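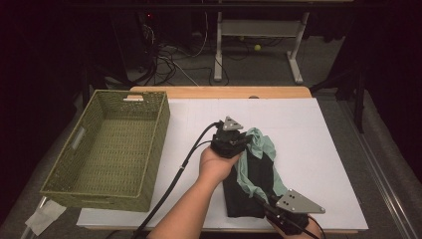
Folding is the part of laundry everybody puts off. The woman I went to see in Brarncombe does it for a living, or part of one, and she had agreed to an hour on a Saturday before her afternoon orders. She runs Riria, a small wash-and-fold business, and she asked me to leave her name out. Fine. We started with sheets, got sidetracked by socks, ended up on small cloths, which is where she has the most opinions. Dark green bunched up with pale mint, say, next to an empty woven basket. "That's my whole week," she said. "Two greens, one basket. People think the sorting is done because the colors are close."

It isn't done. Her first rule, dark apart from pale before any folding. Second rule, one basket for folded stuff only.

"If a thing goes in crumpled you may as well tip the lot out again. I mean it. One crumpled one and you stop caring about the rest."

How did she get into it? Hotel work, mostly. Years at the Gastby, back of house, linens. She kept a tally one September because a supervisor didn't believe her. 2282 pieces folded, 1773 of them napkins. She still has the notebook somewhere. Could not find it while I was there, though she looked in three drawers.

"Napkins are worse than sheets. A sheet you fight once. A napkin you fight all day."

I asked for the method. She talks fast and her hands go faster so this is what I got down. Find the seam first. Not a corner, the seam, becuase the seam tells you which way the cloth wants to lie. Then take it from the top and let the length hang. Then down onto a flat surface, pale if you have one, so dark lint shows.

"Pinch and lift. Don't scrape at it. You scrape, it bunches, you've made it worse." 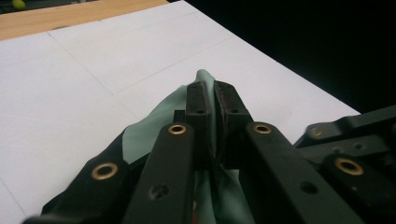
Mint cloth, pinched up into a peak on a white tabletop.

What about wrinkles, I said. She shrugged. Some fabrics crease if you look at them. Her view is that a fold over a crease is still a fold, and she won't iron a cleaning cloth for anyone. Customers have asked. One wanted his dusters pressed and tied in ribbon. She quoted him a price and he went quiet.

We got onto baskets. She has a soft spot for woven ones with handle slots cut in the sides, she likes being able to slide one along with two fingers. Plastic cracks at the handle, she says, every time. Her favorite is a Wako, bought secondhand, and she would not sell it to me. I did ask. 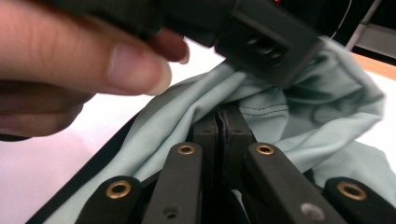 Back to seams, because she kept going back to seams. A hem that has twisted in the wash will never sit square and you shouldn't try to force it. Fold it in thirds instead, hide the bad edge inside, move on. She learned that at the hotel too, from a woman on the night shift who could do a stack without looking down.

"I still look down," she said. "I'm not that good."

Last thing I asked was what a regular person should do with a pile at home, somebody with a job and no patience. She thought about it for longer than anything else.

"Do the small ones first. Everybody starts with the big towels cause it feels like progress. Then you've got a heap of little rags left and you're sick of it, and they live on the chair till Tuesday."

Then the phone went. Somebody wanting a pickup early. She had the coat half on when she told me I could let myself out, and to pull the door hard, it sticks.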